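Council backs grants for home workers in Grorneck

People who work from home in Grorneck will be able to claim help with the cost of heating a single room this winter, under a scheme approved by the town council on 6th November.

The grants are worth up to £55 per household and can be put towards draught strips, thicker curtains, door seals or a small heater. They will be paid once only, and applicants must show that they work from home on at least 2 days a week.

The council received 3,103 replies to a survey on home working sent out in the spring. Many came from Westa and Tornemano, two estates where the houses are older and few have a spare bedroom. People there wrote of working on landings, in box rooms and at the end of the bed, often next to a window that lets in the cold.
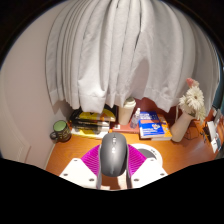

Several replies said it made little sense to run the central heating all day for one person at a desk. Others said they had gone back to the office in the colder months to save money, even though the bus fare took up most of what they saved.

The scheme will be run by Fairclough, the housing advice charity that already handles the town's insulation grants. It will take applications online and at its High Street office from the first week of December. Forms will also be left at the library and both doctors' surgeries.

Tenants can apply without asking their landlord if the work leaves no lasting mark on the property. Anyone who wants to fix a new curtain rail or replace a door seal will need written permission first, and Fairclough says it can supply a standard letter for this.

Councillors voted for the scheme by a majority of 8. Those against said the money would be better spent on the warm rooms at the leisure centre, which had to close early on some evenings last winter. The council said the opening hours of the warm rooms would be looked at separately when the budget is set.

Payments will go straight into bank accounts and should arrive before the end of January. Receipts must be kept, as a small number of claims will be checked. Students and people who are self-employed can apply on the same terms as everyone else.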